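Small gears and a quiet afternoon

My uncle's drill stopped turning in May. It hummed when you pressed the switch, you could feel it warm in the hand, but the chuck stayed still. He wanted to throw it away. I asked if I could have it, and so began a hobby which now takes one full shelf in our flat and, my wife would add, a part of the kitchen too.

I should say that I am not an engineer. I work with invoices. In my first language I know the words for gear, shaft and bearing because my father used them, but in English I had to learn them one by one, mostly from old manuals, and I still mix some of them. For a long time I said "wheel with teeth" in the hardware shop and the man there, Thulani Potgieter, understood me without any trouble. Later he gave me the word "spur gear". It is the simplest kind, with straight teeth, and I like that it has such a short name.

Inside the drill there was a planetary gearbox. I did not know this when I opened it. I removed the screws, I lifted one half of the case, and there was a lot of old grease, very dark, and in the grease there were pieces. One small gear had lost three teeth. The teeth I found later, in the grease, on my thumb.

If you have never seen this kind of gearbox, the idea is quite pretty. In the middle there is one gear, which is called the sun. Small gears stand around it, and these are the planets. They sit on a round plate, the carrier, and all of this turns inside a ring that has its teeth on the inner side. The motor turns the sun fast, the planets roll around inside the ring, and the carrier goes slowly but with much more force. I read this explanation many times and nodded each time, but I understood it only when I had the parts in my fingers.

Since then I prefer to look at gears on a flat dark surface with nothing on top of it that I don't need. On our kitchen table, which is pale and has a pattern, I lose everything. A white gear on a dark surface you can find immediately, and a metal one catches the light on its teeth.

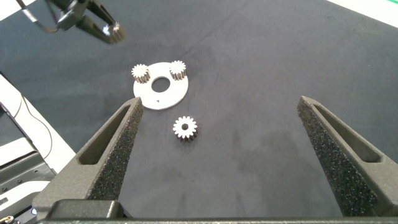
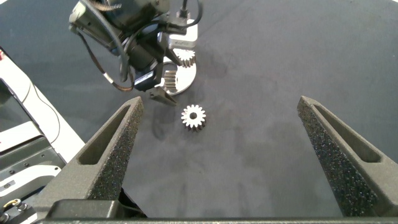
Three white gears and their plate in the first, three metal gears in the second, one of them lying by itself.

I have tried both sorts by now, white plastic and metal, and people ask me which is better. I can only tell you how they feel to me. Plastic is kind to a beginner. The planets go on their pins with a light push, and if you make a mistake you can pull them off again with two fingers. It is also quiet. When I turn a plastic set by hand it makes almost no sound, only a soft ticking if the teeth are not clean.

Metal is less forgiving. If the gear is a little bit tilted, it does not go down, and if you force it you will be sorry. I learned to put the gear on the top of the pin, let it go, and then turn it very gently between the fingers until it drops by itself. There is a small click. Lungile Engelbrecht, my neighbour from the second floor, says I hold my breath while I do this. I think she is right.

The most difficult moment for me is the last planet. The first one goes on and it can face any way it likes. The second one is also easy. But when the sun is already in the middle, the last planet must agree with everything that is there before it, and usually it does not. You turn it half a tooth to the left, half a tooth to the right. You try to move the sun a little, and then another planet climbs up and leans over. On my first evening with the drill I needed 75 minutes for this one step, and I said some words in my first language that are not suitable for a blog.

What helped me was to change the order. I put all the planets on the carrier first, and only then I lower the sun between them, turning slowly. Wian Xaba wrote me this advice under my previous post, and I want to thank him properly. He also told me to mark one tooth on each gear with a pencil, which I did, but I forgot why I had marked them, so that part I must try again.

About storage. I keep the loose gears in small jars that once had mustard in them. Each jar has a paper label with the number of teeth. For some weeks I had the jars without labels, because I believed I would remember, and then I had to count the teeth of 22 gears under a lamp. Counting teeth is not easy, you come around to the beginning and you don't know any more where the beginning was. So please use labels. A dot of nail varnish on the first tooth also works, and it comes off afterwards on metal. On plastic I would be careful with the remover.

For cleaning I use an old toothbrush and warm water with washing-up liquid, then a cotton cloth, then I leave the parts on newspaper overnight. Metal ones get one drop of light oil on the cloth, and I wipe them the same evening so that they don't rust. I don't put grease before the whole thing is together and turning freely – with grease everything sticks a bit and you cannot feel if something is wrong.

The drill itself is still not finished. I found a replacement planet from another broken drill, with the correct number of teeth, but its hole is slightly too big for the pin and it wobbles. Thulani thinks that a thin brass sleeve would solve it. He has brass tube in the shop, but it is sold only by the full length, and I need a piece as long as my fingernail. If somebody near Mahlangu has a short end lying in a drawer, please write to me. I can offer a jar of mustard, a full one this time.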